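Four Slow Days in Plemuvano

The ferry to Plemuvano leaves at 7:30 in the morning, and most people on it are asleep before the harbor is out of sight. I was awake, because I had made the mistake of drinking two coffees at the ticket office. So I saw the island come up slowly, first as a gray line and then as a hill with white houses on one side and nothing at all on the other. The crossing takes 175 minutes in calm water. In July the water is nearly always calm.

I traveled with my friend Lihua Han, who had been to the island once before, as a student. She remembered a bakery, a steep street and a bus that did not come. All three are still there. The bus does come now, but only four times a day, and the last one leaves the port at 6:15 in the evening. If your ferry is late, you will walk up to the town with your suitcase, as we did. It is not a long walk, but there are 209 steps in it, and the number is painted on the wall at the top by somebody who wanted you to know.

Where to begin

The old town is called Wenarell, and it is small enough to learn in one afternoon. There are two main streets, Upper and Lower, and many short lanes between them. Shops open early, close after lunch and open again when the heat has passed. We did not understand this on the first day and went hungry until five o'clock.

For breakfast, go to the bakery on Lower Street and ask for the flat bread with fennel seeds. It is sold by weight. A half piece is enough for one person, and they will cut it for you if you ask. The coffee next door is better than the coffee in the bakery, and it is accepted by both owners that you carry your bread from one place to the other.

The small museum of fishing is beside the church. The ticket costs 30 crowns for adults and children enter free. I expected to stay ten minutes and I stayed more than an hour, mostly in the room about knots. Aiguo Tang, who keeps the museum open during the summer months, showed me how to tie three of them. I can still do one.

The walk to Ciltum Bay

Everybody on the island will tell you to go to Ciltum Bay, and they are right, but they will not agree on the path. The coastal path is prettier and has no shade. The inland path goes through the olive trees and past a spring where you can fill your bottle. We went by the coast in the morning and came home by the olive trees, and I would do it the same way again. Wear proper shoes. I saw several people in sandals who looked sorry about it.

The beach has small round stones instead of sand. There is one kiosk, which sells fried fish, cold drinks and hats. It takes cash only. The swimming is very good, with clear water that gets deep quickly, so families with little children usually stay at the left end of the bay, where it is shallow behind the rocks.

Where to sleep

There are no big hotels on Plemuvano. Most visitors rent a room or an apartment, and in high season you should book at least two months before. Many of the apartments are on the top floors of old houses, so ask about the stairs if this is important for you. Ask also which side the windows face, for the port side can be noisy when the fishing boats go out.

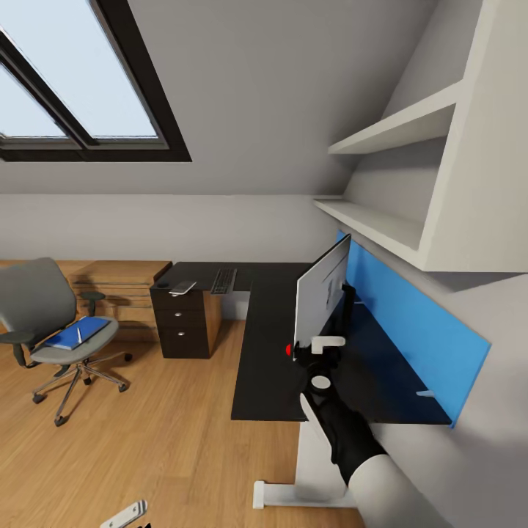

We paid 60 crowns a night at Pension Shen, on Upper Street, with breakfast not included. The room was simple and very clean, and the owner left a bowl of apricots outside our door each morning. In June and September the price is lower and you can often stay without a reservation. In winter the pension is closed.

Eating in the evening

Dinner starts late, at nine or even later. The restaurants around the square have menus in four languages, and the food is fine. We liked better the place behind the fish market, which has no sign and five kinds of soup. Order the one with chickpeas and squid. Lihua had it three evenings out of four, and on the other evening they had finished it before we arrived.

The ferry back to the mainland leaves at 4:40 in the afternoon. Buy the return ticket when you arrive, at the same window, as the office on the island opens only a short time before departure and the line is long. On our last day we left our suitcases at the museum and went for one more swim below the harbor wall, and then we bought bread for the boat.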